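Zotuvgate Brewing Supply: Customer Support
Ticket 530
Status: Resolved
Opened: February 22, 2024
Product: Rondeo keg washer, two-station model
Site: Taltport taproom and cellar

Reported issue
The customer states that the washer stops during the caustic rinse and shows fault code 9. The fault occurs on the left station only. Kegs of the Gauthier porter were affected first, followed by the pale ale. No kegs from the interrupted cycles have been filled.

Initial response
The customer was asked to close the main valve, drain the left station and run one cycle with water only. The fault returned after five minutes. Supply pressure at the inlet was within the range given in the manual. The customer was advised to use the right station only until further notice and to set aside any keg from a stopped cycle for a full rewash.
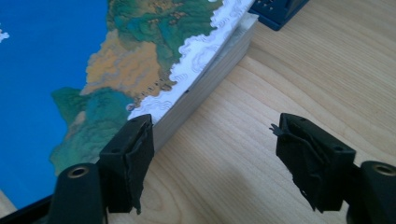
Hardcover book with relief-style map cover, on table.

Second response
Code 9 indicates that the return flow sensor has not registered liquid within the set time. The customer removed the sensor housing and reported hop residue on the screen. The screen was cleaned and refitted. Two water cycles then finished without a fault, but a third stopped at the same point as before.

A replacement sensor, part 209, was shipped under warranty. The customer was reminded that the gasket must be replaced at the same time and that the old one should not be reused.

Resolution
The replacement sensor and gasket were fitted by the customer. Six full cycles were completed on the left station with no fault code. The affected kegs have been rewashed and returned to stock.

Please clean the return screen weekly when washing kegs that have held dry-hopped beer. If code 9 appears again, reply to this ticket and do not open a new one.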